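Module Zerside, séance 6 — lire un emballage stérile

Avant d'ouvrir quoi que ce soit, moi je lis. Toujours ! Le nom, le format, le lot, la date (et je vous embêterai là-dessus en octobre).

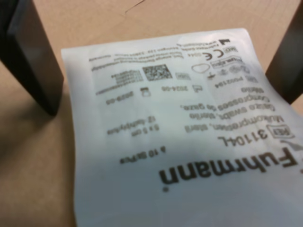
Temps de lecture : 1 min

Les compresses de gaze Fuhrmann : 5 x 5 cm, 12 plis, référence 31104L. Attention, 2024-06, c'est la date de fabrication — pas la péremption, on me fait le coup chaque année. Le lot, P002194, se recopie en entier sur la fiche.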